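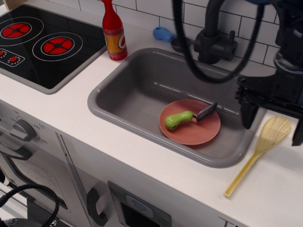 How to stop the arm cable from snagging on the play kitchen

Posted 7/15/24 by Carys Powell

The kitchen station on the Vurside arm stopped 17 times last week with the same message: wrist following error, motion halted. Most of those stops came on tasks that end in the sink. The wrist motor tested fine, and so did the driver board. The fault was in how the cable was routed.

The cable leaves the arm with a free loop in it. On this station the loop hangs low over the counter, near the faucet and the red bottle. When the arm swings back out of the sink, the loop can hook on the faucet spout. The wrist keeps trying to turn, the cable holds it back, and the controller stops everything. In a worse case the pull goes into the connector. We lost one that way in October.

If you get the same error, work through the steps below before you order a motor.

What you need

Two hook-and-loop straps, a soft cloth, a hex key set, and a second person at the stop button. Set aside nearly an hour.

Make it safe

1. Finish or cancel the current task. Do not grab the arm while it is moving, even if the cable is already caught.

2. Press the stop button and leave it pressed. Support the forearm with one hand as you do it. The Vurside has no brake on the shoulder, so it will sag when power goes off.

3. Switch off the supply at the wall and wait until the light on the driver board goes out.

4. If the cable is hooked, lift the loop up and over the spout. Don't pull it from the connector end. If the gripper is holding something, take it out by hand once the power is off.

Check for damage

5. Run the cloth along the full length of the cable. It will catch on nicks you can't see. Bend the cable gently at each nick and look for bare wire. Replace the cable if you find any.

6. Look at the connector at the wrist. The shell should sit flush and the pins should be straight. A shell that rocks from side to side has been pulled and needs to be replaced.

7. Check that the faucet base is still tight. Ours had worked loose, and a faucet that turns freely will end up in the way again.

Reroute the cable

8. Move the arm by hand to the deepest point it reaches in the sink. This is where the cable needs the most slack. Put the first strap on the forearm, just behind the wrist, and leave enough cable for the wrist to turn fully both ways.

9. Put the second strap near the elbow. Take up the extra length here, on the side away from the backsplash. Keep the straps snug but not tight – you should be able to slide the cable through with two fingers.

10. Swing the arm by hand from the stove to the right end of the counter and back. Watch the loop the whole way. If it drops below the top of the faucet at any point, go back to step 8.

11. Power up and run a pick from the plate at quarter speed, with your helper's hand on the stop button. Use something small and light. Keep watching the cable while the gripper is down in the sink, and again as it lifts out.

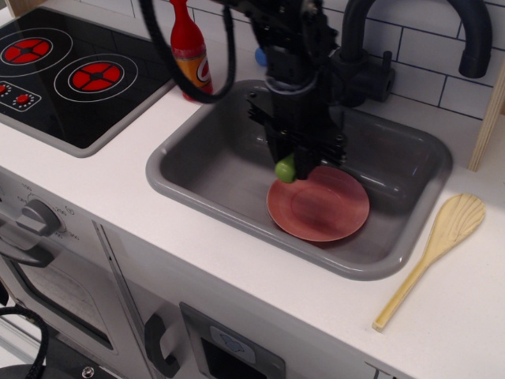 Change the software limit

The Vurside ships with the wrist error limit set to 1000 counts. That is loose enough for a snagged cable to be dragged some distance before anything stops. Định Lò wrote the patch for our Amach controller that sets a lower limit for tasks in the sink and puts the normal one back afterward. It is in the station folder under "wrist limits." Load it, restart the controller, and run three slow cycles before going back to full speed.

Do not raise the limit to make the error go away. We tried that for one afternoon – it is how the faucet came loose.

If it still stops

Read the log and note where the wrist was at each stop. Stops at the same angle usually mean the cable is still too short at the first strap. Stops at random angles point to the connector or the encoder. In that case, leave the arm powered off, tag it, and send the log to the Pindancombe bench with the station name in the subject line.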